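HTM 214: Small Lodging Operations
Unit 6 Handout: Setting Room Rates and Managing Shared Inventory
Instructor: Salamatu Amadi
Revised Jul 8, 2026

Reading before class: course pack, sections on rate fences and length of stay. Bring a calculator. Worksheet B is due at the start of Unit 7.

1. What is being sold

A hotel sells rooms. A hostel sells beds, rooms, or both, and the same physical space can be sold either way on different nights. A bunk room with four beds can go to four strangers, to one family, or to two pairs of friends. Each of those sales brings in a different amount and closes off different options.

For this unit, the unit of inventory is the bed-night: one bed, available for one night. A private room is counted as the number of beds in it, even when one guest pays for the whole room. This keeps occupancy figures comparable between properties that sell mostly dorm space and properties that sell mostly private rooms.

2. The case property

We will use the Dilosden Lodge in Menddale for all the worked problems. It is a ski and hiking property with a single building, a shared kitchen on the ground floor, and parking behind. The manager is Henrik Brandes. Afroza Howlader handles reservations and supplied the booking patterns we use in Worksheet B.

The lodge has 80 beds, split between private rooms and bunk rooms. It has two busy seasons. Winter runs from the opening of the Flovden lifts until they close in April. Summer is shorter and the stays are shorter too, with many one-night guests on their way to somewhere else.

3. Basic measures

Bed occupancy. Beds sold divided by beds available. If the lodge sells 60 of its 80 beds, bed occupancy is 75 percent.

Average bed rate. Accommodation revenue divided by beds sold. Leave out locker fees, ski storage and breakfast.

Revenue per available bed. Accommodation revenue divided by beds available. You get the same answer by multiplying bed occupancy by average bed rate.

Worked example. The lodge sells 60 beds for a total of $2,400. Average bed rate is $40. Revenue per available bed is $30. Now suppose it drops its rates and sells 72 beds for a total of $2,376. Occupancy has gone up to 90 percent, average bed rate has gone down to $33, and revenue per available bed is $29.70. The building is fuller and has earned slightly less, before counting the extra linen and cleaning.

Students often stop at occupancy on the exam. Always carry the problem through to revenue per available bed.

4. Private rooms against bunk rooms

Take a four-bed room. Sold by the bed at $38, it brings in $152 if every bed goes, and $76 if only half of them do. Sold as a private room at $117, it brings in $117 regardless of how many people sleep in it.

The break-even point is $117 divided by $38, or just over three beds. If you expect to sell three beds or fewer, take the private booking. If you expect to sell all four, hold the room as a dorm. That is the simple version. Two things complicate it.

First, timing. Families book early and solo travelers book late. A private booking in hand weeks before arrival has to be weighed against bed sales you have not made yet.

Second, length of stay. A family wanting the room for five nights may cover three slow nights and two busy ones. Work out the value of the whole stay. Do not turn it down on the strength of one night.

5. Rate fences

A rate fence is a rule that decides who can buy at a lower price. Good fences are easy to explain at the desk and hard to get around. The ones in use at Dilosden are:

Advance purchase, paid in full and nonrefundable.
Minimum stay of 2 nights during the winter season.
Group rate, for one booking with one payer.
Shoulder season rate, posted publicly with start and end dates.

Arsalan Soomro's guest lecture covered a fifth type, the membership rate. Review your notes on how the cost of the discount should be booked. It will be on the exam.

Avoid fences that depend on the clerk's judgment. If two guests at breakfast find that they paid different prices for the same bunk, the desk needs to be able to give a reason in one sentence.

6. Price guarantees

Some low-cost properties advertise that they have the lowest rate in their town or resort. Before making such a claim, a manager should be able to answer the following.

Lowest compared with what? A bed in a dorm and a room with a bath are different products.
Does the rate include taxes and resort fees?
Who checks competitors' rates, and how often?
What does the guest get if the claim is wrong?

A guarantee with no written terms will be settled at the desk, usually in the guest's favor and usually at a busy time.

7. Shared facilities and the rate

Guests who can cook will accept a plainer room. In Dörte Lindemann's survey exercise from last year's section, kitchen access ranked above television and daily housekeeping for guests staying three nights or more. It ranked low for one-night guests.

The kitchen costs money, and those costs belong in the bed rate. Include cleaning labor, gas or electric, dish soap, and replacement of cookware and utensils. Lids and pans should be budgeted together, as a pan without its lid tends to be replaced early. Record cookware as an operating supply. Refrigerators and stoves go on the equipment schedule and are depreciated. 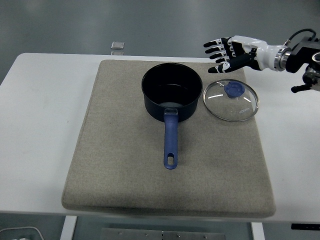 Saucepan in both pictures; the second has the glass lid on.
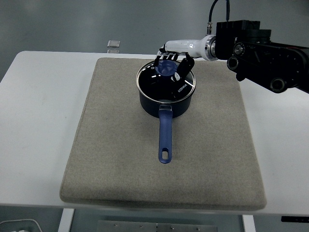

To find the kitchen cost per bed-night, divide the monthly kitchen total by beds sold that month. Use beds sold here and not beds available. Empty beds do not wash dishes, and spreading the cost over them will make the figure too low.

8. Worksheet B

Problem 1. The lodge has 17 four-bed bunk rooms. On a given night, six are requested as private rooms at $117. Expected dorm demand is 50 beds at $38. How many private requests should be accepted? Show revenue for at least three options.

Problem 2. Repeat Problem 1 with dorm demand of 35 beds.

Problem 3. A group asks for 24 beds for three nights at $31. Write the reply you would send, including the deposit terms and the date by which a final headcount is due. One page maximum.

Problem 4. Draft the terms for a lowest-rate guarantee that Brandes could post at the front desk. Cover all four questions from section 6.

Late worksheets lose one letter grade. Office hours are in Heitmann Hall, and the sign-up sheet is on the door.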